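Razia Minhas builds her robot arm on Friday nights

Posted November 11, 2022

Razia Minhas started on her first robot arm in August, at the shared workshop on the upper floor of the old Durrani building in Verkville. She had already spent most of the summer reading about gear reductions. "I had a notebook full of numbers and no arm," she said. "Naveed told me to stop reading and cut something."

Naveed Mughal has the bench next to hers and repairs sewing machines. He gave her a box of bearings and the use of his drill press. The first base she made was too light, and the arm tipped over when it reached out to full length. The second one is bolted to the bench, and she has left it alone.

She named the project Stirkosano, after a word her younger brother made up as a child. The control program is her own and currently runs to 3506 lines. "A lot of that is comments telling myself not to change things," she said.

I asked what the arm is for. Minhas packs parcels at home for a small mail-order business that she runs with her cousin, Noreen Kakakhel. They send out mixed orders of household goods, so one parcel might have a carton, a pouch and a jar in it. The arm is supposed to take items off a table one at a time and set them in a tray. It does not have to be fast. Kakakhel's only request was that it not crush anything a customer has paid for.

Crushing was the main trouble through September. Minhas bought her motors secondhand from Akton, a surplus dealer across town, and they were stronger than she needed. "It would close on a soap carton and keep going," she said. She limited the current in software, and then the grip was too weak and things slid out. She went back and forth on the setting for 11 evenings before she gave up on a single value and wrote a separate one for each type of package.

The fingers took longer. Babar Lodhi, who teaches the workshop's casting class, helped her try different materials and shapes. They went through 8 versions. Some were too hard to hold plastic wrap, and one tore the first time it was used. "Babar wanted to keep going to ten," Minhas said. "I wanted to pack some orders."

She runs her tests in short batches and writes the results in pencil on a sheet taped to the wall. On the evening I visited she had cartons and wrapped goods to get through, and she talked while she worked.

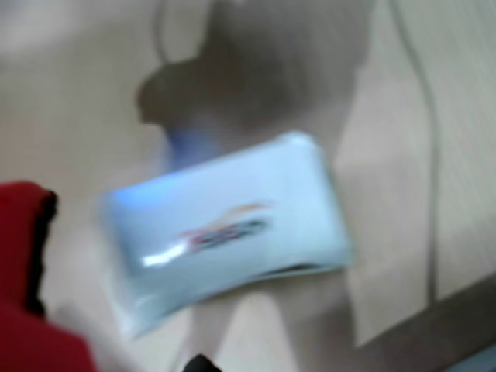
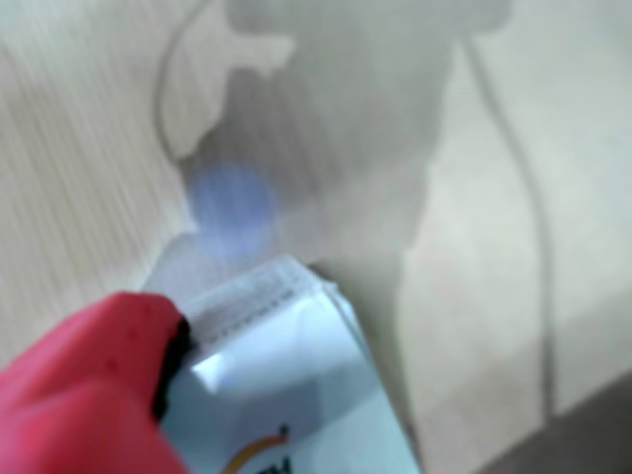 Packaging is now the subject she would most like to talk about. She sorts her stock by how it behaves when squeezed, and she has opinions about every supplier's glue. Shiny surfaces are a nuisance for her vision code, and the glare on the light blue package is the sort of bright streak she has been trying to get the program to ignore. Cartons have their own problems. When the layers at a corner come slightly apart, as on the white box by the red finger, she wants the program to treat the box as the same size as a tight one. At the moment she corrects for it by hand.

Anum Dogar, who manages the workshop's schedule, has given her the bench through the winter. Minhas plans to shorten the cable runs next, then work on the tray, where items still land on top of each other. After that she wants to try jars. Kakakhel has asked her to start with empty ones.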